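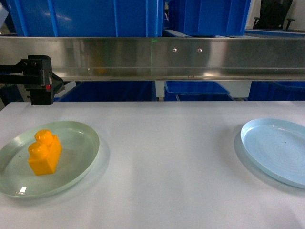
Figure 3. Workspace of the transfer task, seen from the head camera.

5.2 Failure case: early release after a false contact signal

The most serious failure in our tests was the early release of the object during the transfer task. In this failure the controller opens the gripper while the block is still in the air, and the block falls on the table between the two plates. The task itself is simple. The robot must take the block from one plate and put it on the other, and in the layout of Figure 3 the orange-yellow block stands on the green plate at the left, while the light blue plate at the right is the empty target. The path between the plates crosses a wide part of the white tabletop, and it was on this part of the path that all early releases happened.

We first believed that the grasp was too weak. Pauline Greenwood increased the closing force in the Naltier driver and repeated the trials, but the result did not change. We then read the full log of one failed trial, which has 3,501 control steps. In this log the commanded gripper state changes from closed to open in one step, and the measured finger position follows the command with the normal delay. The block was therefore not lost by slipping. It was released by the controller.

The reason was found in the contact estimator, Matubbar. This module compares the expected load on the wrist with the measured load, and it reports "placed" when the difference becomes small for 15 steps in sequence. When the arm slows down in the middle of the path, the inertial part of the load has the opposite sign to the weight of the block, and for a short time the difference is close to zero. The estimator then reports a placement that did not happen. Our planner, Wadik, accepted this report without comparing it with the height of the gripper – a mistake in our design, and not in the estimator alone.

We made 2 changes. The planner now ignores the placement signal if the gripper is higher than a fixed limit above the table, and the estimator is reset each time the arm begins to slow down. With both changes active, we did not observe the failure again in the same layout. With only the reset, it still appeared when the speed was set to the highest value.

We also note a safety matter. After an early release the arm continued to the target plate and performed the complete placing motion with open fingers. A person who reaches for the fallen block at this moment has a hand inside the path of the arm. Shahnaz Biswas added a check to the Skernelora monitor, which stops the arm when the finger position does not agree with the planned state. The stop does not release by itself, and the operator must confirm it before the next trial. We have not yet tested this check with objects thinner than the block, for which the finger position may be too close to the fully closed value.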